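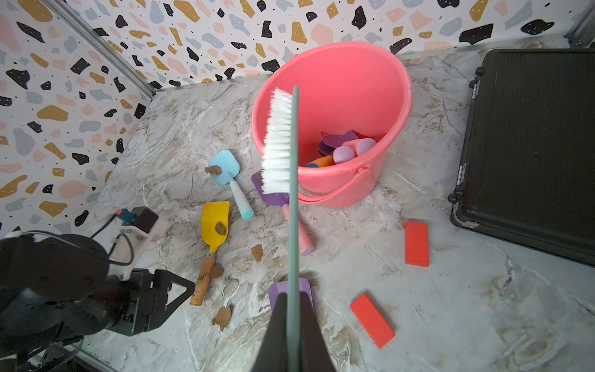

Greifer am Stiel der Schrubbbürste, dahinter der Eimer für das Kleinteil-Set.

Zwei Arme, eine Schiene, ein Eimer

Wer zu Hause einen Roboterarm aufbaut, kauft meist einen und stellt ihn auf den Schreibtisch. Remedios Agbayani und Sumeya Gidey haben in der Gemeinschaftswerkstatt Emcombe gleich mit zweien angefangen. Das Projekt heißt Kulley und soll eine einzige Aufgabe beherrschen: verstreutes Kleingerät vom Boden greifen und in einen Eimer legen.

Der Aufbau steht auf einer Linearschiene aus Aluminium, beide Arme sitzen auf schwarzen Schlittenplatten. Die Schiene hat 800 Millimeter nutzbaren Weg. Nach dem Versetzen wird jeder Schlitten geklemmt und die Basisposition neu eingemessen, eine Arbeit von 11 Minuten. Eine motorische Verstellung war vorgesehen und ist im April gestrichen worden. Das Spiel im Zahnriemen lag über dem, was die Kalibrierung verträgt.

Rahmen und Verkleidung

Die Pfosten sind Aluminiumprofile, dazwischen sitzen Flächen mit Terrazzomuster. Der erste Hintergrund war einfarbig grau. Auf ihm fand die Bildregistrierung zu wenige Merkmale, und die Lageschätzung driftete im Lauf einer Sitzung. Mit den unregelmäßigen Flecken in Schwarz, Senfgelb und Rosa ist das Problem verschwunden. Der marmorierte Boden macht dafür neue Schwierigkeiten: Blassblaue Griffe heben sich im Tiefenbild kaum von ihm ab.

Auf jedem Handgelenk sitzt ein weißer Halter für den Sensor. Gidey hat ihn viermal gezeichnet. Bei Version drei lief das Kabel zu straff, bei voller Drehung zog es den Stecker aus der Buchse. Jetzt liegt es in einer Schlaufe über dem Gelenk.

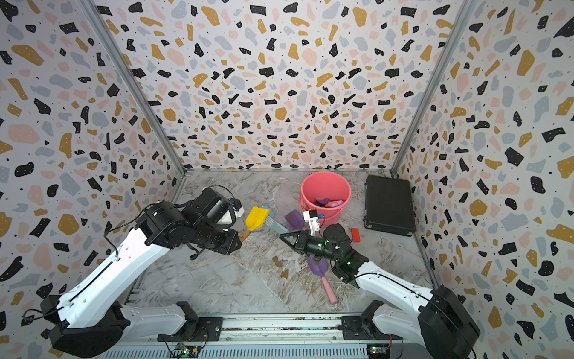 Greifen am Stiel

Die Objekte stammen aus dem Sandkasten und dem Putzschrank: Schaufeln, Bürsten, ein Eimer. Lange Stiele sind mechanisch unangenehm. Fasst der Greifer weit außen an, wirkt das Gewicht des Kopfes als Hebel und die Bürste kippt zwischen den Fingern. Die Steuerung Skavis, von Agbayani in Python geschrieben, sucht deshalb zuerst den Schwerpunkt und weicht nur dann zum Stielende aus, wenn ein anderes Teil im Weg liegt. Braune Tonklumpen auf dem Boden gehören zum schwierigeren Durchgang. Sie verändern die Kontur der Werkzeuge, und die Segmentierung muss damit zurechtkommen.

Am 18. Februar 2023 lief die erste vollständige Messreihe. Von 111 Greifversuchen schlugen 27 fehl, die meisten am Eimerrand. Agbayani führt das auf die Bahnplanung zurück, die den Überstand des Stiels nicht mitrechnet. »Der Greifer kommt über den Rand, das Werkzeug nicht«, sagt sie.

Nächste Ausbaustufe

Geplant ist die Übergabe von Arm zu Arm. Den gemeinsamen Takt soll ein Modul namens Nghiêm liefern, bisher nur als Prototyp auf einer Lochrasterplatine vorhanden. Die Konstruktionsdaten der Halter und Schlittenplatten liegen im Werkstattarchiv, die Stückliste wird nachgereicht.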